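About the Wolley Workshop

Wolley is a shared workshop with 40 members, one decent drill press and a long shelf of things that were going to be robots. We started in a rented unit behind a tile warehouse. The plan was to split the cost of tools. Then a few of us got interested in home robots, and the shelf began to fill.

We should say early that we are not believers. Most of what gets shown as home automation is a good camera angle and a patient owner. We build the things anyway, partly because we like building and partly because it is the only way we trust to find out what they can do. So far they can do less than the ads say, and more than Hanna expected.

Our main project is called Trirum. It is a two-armed helper meant to pick up small household items and put them somewhere sensible. Before any metal gets cut, we run it in simulation, and that is where most of the past year has gone. Members work on it in the evenings, usually from 6 until somebody needs the last bus. 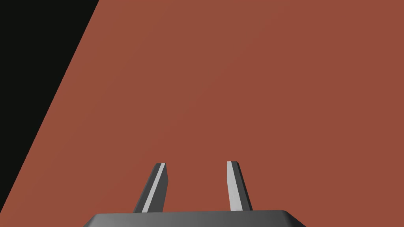 Why do you simulate first when the real parts are sitting in the next room?

Broken parts cost us money and broken code costs us an evening. Our first real arm drove itself into a bench and stripped a gearbox that came to 750 dollars, shipping included. The simulator wouldn't have made the arm any smarter, but it would have shown us the mistake for free.

That said, we don't put much faith in simulated results. A grasp that holds 500 times on a screen may slip the first time it meets a real dish with a bit of soap on it. Friction is a number somebody typed in. Wood in the simulator never warps. We keep two logbooks, one for the screen and one for the bench, and members may not quote the first as if it were the second. This rule has caused more arguments than any other we have, including the one about labeling food in the fridge.
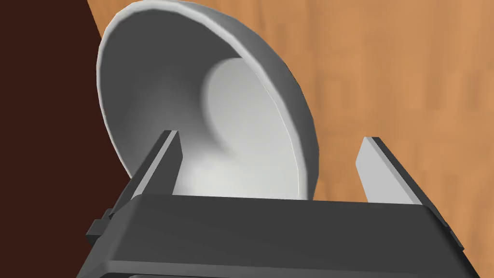
The software side is split in two. Flillance is our motion planner, written by members and rewritten by other members who didn't like it. Lamrani is the part that decides which object to go for, and it is still the weak spot. We looked at buying something ready-made and may yet do it. The demos were lovely - they always are - but we couldn't get a straight answer on what happens when an object isn't where the program thinks it is. In a house, that's most objects.

We don't sell anything. We don't take deposits, and we won't tell you that Trirum will be tidying your bedroom by next May. If you write to ask for a release date, you will get a polite reply without a date in it.
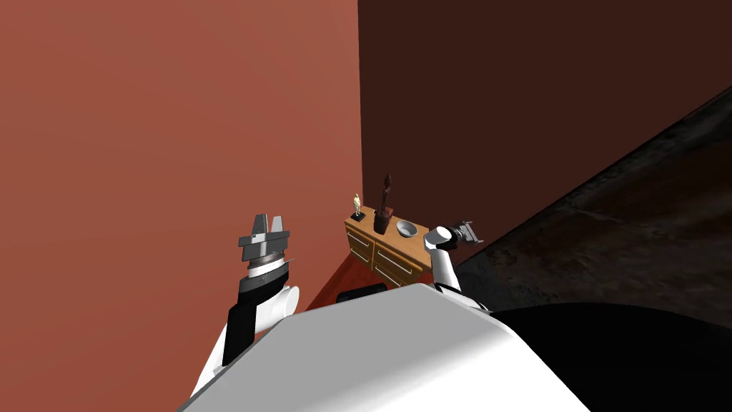 Hanna Pawłowska
Workshop Lead, Wolley

Hanna looks after the build schedule and signs off on anything that moves under its own power. She joined to fix a sewing machine and stayed for the arguments. Her view is that a robot should be compared with a person doing the same chore while slightly annoyed, and she has yet to see one win.

Joining

Membership is open to anyone who will sweep up after themselves. You don't need to know robotics. Several of our most useful people work in wood, and one mostly does wiring. New members get a bench, a locker and a tour of the shelf. If you want to work on Trirum, come to a build evening first and read both logbooks. The bench one is shorter.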